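Opinion

Your Password Rules Are Making Me Worse at Passwords

Nahom Assefa
Nov 9, 2024

My employer's payroll portal, a product called Staleo, would like me to change my password again. It has wanted this every 29 days since February. I don't know who picked 29. I assume 30 was considered reckless.

The rules are listed in a gray box that vanishes the moment you start typing. At least one capital letter. At least one number. At least one symbol, though only from an approved set of 5, and the exclamation point has been removed from the list because too many of us were using it. No part of your name. No resemblance to any password you've had before, which raises the question of how closely Staleo has been keeping track.

So I do what everybody does. I take the old password and move the number up by one. If a burglar got hold of my password from last spring, he could work out today's on his fingers, and he'd have it faster than I would, as I usually need three tries and a reset email.
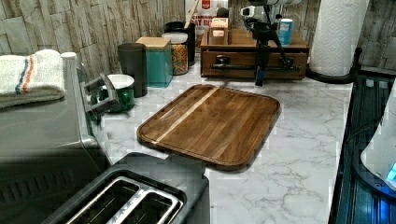

The reset email is where the whole business falls apart. All that fuss over symbols, and the way in for someone who has forgotten everything is a link sent to an inbox. That inbox is protected by a password I set years ago and have never been asked to change. It's a perfectly good password. It's long, it's odd, and I know it by heart, mainly for the reason that I've been left alone with it.

I put this to Vaughan Henare, who spent a long stretch doing security work at Wustness and now does it for a credit union. He was kinder about it than I'd hoped. Forced changes made some sense, he told me, back when the worry was someone slowly grinding through a stolen file of passwords. Then the rule got written into a policy, the policy got written into a contract, and the contract got written into an auditor's spreadsheet, where it will outlive us all.

"You can get a rule added in an afternoon," he said. "Getting one taken out is a career."

He also told me about a review he once did at a company with 3000 accounts. He won't name the company. Of those accounts, 1268 had passwords made of a season and a year. They passed every check. They had capitals, they had numbers, and a good many had the exclamation point, may it rest.

What bothers me is who gets the blame. When one of these accounts is broken into, out goes a memo about employee awareness, followed by a training video in which a man in a hoodie types very fast. I've now sat through the Sultum course twice. It has a quiz at the end, and to take the quiz you must log in, and both times my password had expired.
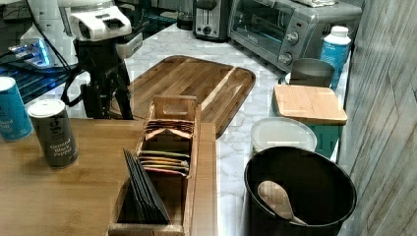

What I'd Do Instead

Let people have one long password and keep it until there's some reason to think it has leaked. Check it against the lists of known stolen ones when it's created. Pay for a password manager and give people an hour of work time to set it up — a real hour, with someone in the room who doesn't sigh. Add a second step at login that doesn't depend on the same inbox as everything else.

None of this is daring. My sister's dental office runs its scheduling on Hailu, which dropped the monthly changes a while ago, and the staff took the notes off their monitors the same week. I've seen those monitors. You could finally read the bottom third of the screen.

I sent a version of this column to our IT desk as a suggestion. The form rejected it. It contained a symbol that wasn't on the list.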